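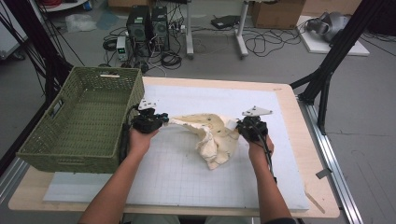

A crumpled cream cloth, held at both ends over a gridded board.

Most towns got rid of their repair counters without ever voting on it. The shoe man retired, the zipper lady moved in with her daughter, and the space became a phone store. I live in Zasville, where the last mending counter closed in March, and I think the town should put one back and pay for part of it. I don't say this out of nostalgia. I never liked the old counter much. It smelled of glue and it kept strange hours.

My case is about money and habit. A decent cotton blanket, the soft crinkled kind people buy for babies and then keep on the couch for years, will get a small hole long before the rest of it wears out. Fixing that hole takes a few minutes for someone who knows how. Most of us don't know how. So the blanket goes into a drawer, then into a bag, then into the bin behind the fire station, and we buy another one.

I asked Annelies Verstraete, who ran the counter for its final seven years, what people brought in. Hems, mostly. After that came coat linings, pillowcases, and children's things that the child would not give up. She charged $5 for a simple patch and said she lost money on every one of them. She made it back on wedding alterations. When the bridal shop out on the highway began doing its own work, the patches had nothing left to stand on, and she gave up the lease.

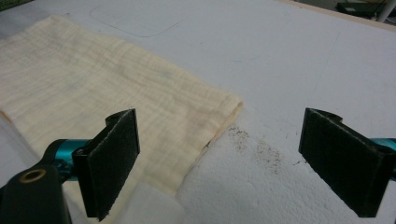
That is the part people skip over when they say the market should decide. The market did decide, and what it decided is that a five-dollar patch can't pay rent on Declercq Street. I accept that. The market also decided that a library can't pay rent there, and we have a library anyway. We pay for it together because it is useful to have one and because the cost is small when it is split up.

Jozef De Haan, who owns the hardware store next door, has made the opposite argument to me more than once. He says people who want to mend can learn it at home, that a needle costs almost nothing, and that the town has potholes. He is right about the potholes. On the rest I think he is judging by himself. He grew up in a house where everybody sewed. I grew up in a house where a button came off and the shirt became a rag. You can learn from videos, and I have tried, and my stitches pull the fabric into a knot. Thin cloth is harder than it looks. It shifts, it stretches on the diagonal, and if the thread is too heavy it tears a new hole next to the old one. Five minutes with someone who could see my hands taught me more than the videos did.
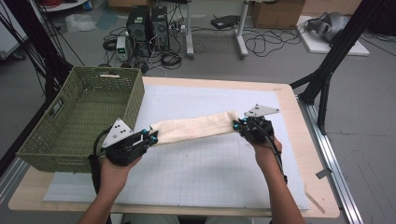

What would it cost the town?
About $100 a week, going by the rate for the small room beside the library's side door and a part-time wage shared with the adult classes budget. Customers would still pay for their own repairs.

I know that figure will be argued over, and it should be. Wages go up. Machines break. Annelies used an old Prostar that needed a new belt every winter, and the belts were getting hard to find. A town counter would need something newer, and somebody would have to keep it oiled.

I also know a counter won't do much about the amount of cloth thrown out in this country. I am not claiming it would. I collected names for this outside the Gamow grocery and got 83 signatures, and hardly anyone who signed brought up the planet. They talked about a coat they liked, or a bag with a broken strap that had been sitting in a closet.
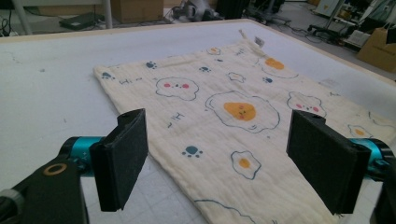

Those are small wants, and I think a town can take small wants seriously. We already do it with the skate ramp and the dog park, neither of which I use. I paid my share of both and I don't resent it. The people who use them are out of the house and talking to each other, and some of them are my neighbors.

If the council says no, I would ask for one thing in its place. Let the library room be used for mending in the evenings, from six to eight, with no wage attached, and see who comes. Annelies has said she would show up for the first month. I have a drawer of things to bring her.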